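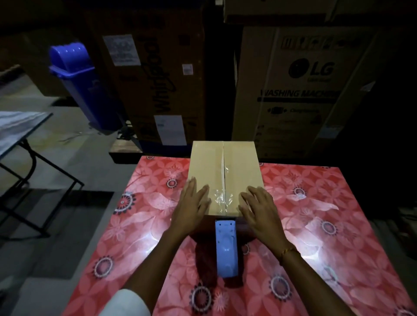

Courses > Game Writing and Design > Handouts > Inventory Puzzles

Week notes: the inventory puzzle, and why players get stuck

Welcome back, everyone. I'd like to spend this session on the humble inventory puzzle, which I have loved since I was small and which has probably cost me more sleep than any other part of the job (I still dream about keys). Please have your copy of Mostetard installed before we start, and play as far as the ferry landing at Flerkudstead. It's fine if you get lost on the way – getting lost will give you something to talk about.

An inventory puzzle has 2 halves, the thing you carry and the thing you use it on. The trouble usually begins when the player meets them in the wrong order. In Mostetard you can pick up the lamp oil well before you ever see a lamp, and by the time the lamp comes along you've forgotten the oil is in your bag.
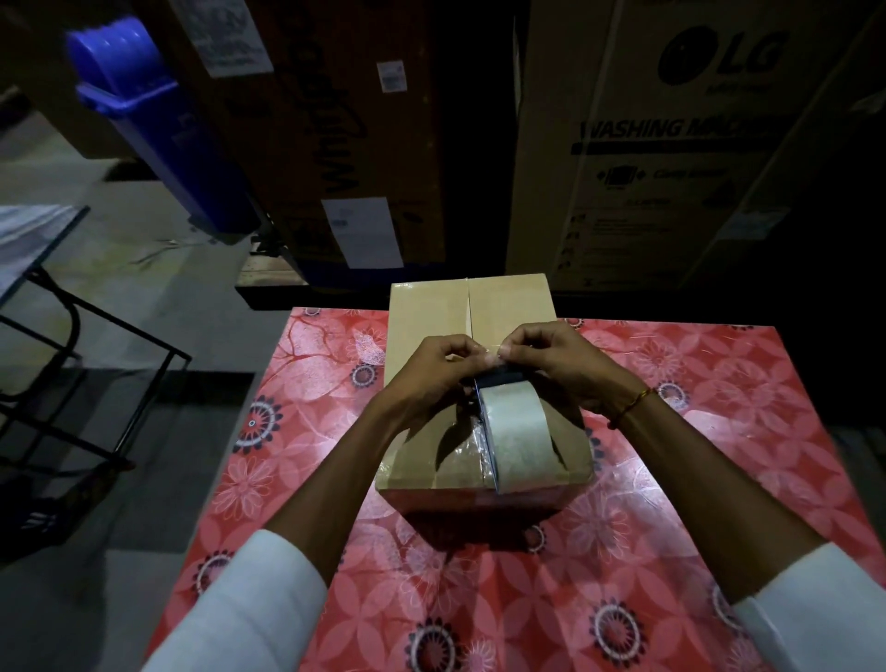

Good puzzles lean on what players already know from their own kitchens and closets. They shouldn't need a manual to guess what a rope does, or a bucket, or a candle. Think of a small cardboard box with clear packing tape pressed along the seam where the top flaps meet: any player who sees one will go straight for something sharp, and if your game has a knife in it and the knife doesn't work, they'll be cross with you, and I'd say they have every right to be! Either let the knife work or write a decent line explaining the refusal. "That doesn't work" is a line you may use in your first draft and never again.

Which brings me to the refusal lines themselves, and I do go on about these, so bear with me. Kang, the little puzzle game we looked at in April, has 900 of them for 28 items. Most are a single short sentence, and a good many carry a nudge toward the answer.

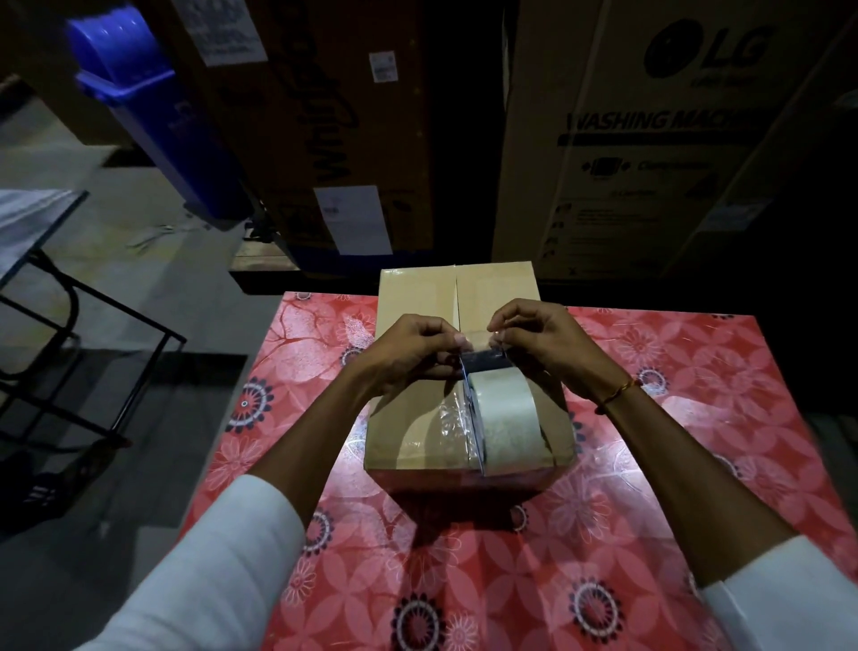
The nudge can be very light. When you try the spoon on the locked gate in Kang, the game remarks that the hinges look softer than the lock, and off you go to the hinges, feeling terribly clever.

For next time, please write:

- one puzzle using two everyday objects
- a refusal line for every wrong pairing you can think of
- a short note on where the player first sees each object

Bring it on paper if you can. We'll swap and play each other's out loud, which is always noisier than I plan for.

Filed under: Adventure Games, Puzzle Design, Handouts

Contact the course office | © Game Writing and Design | Back to top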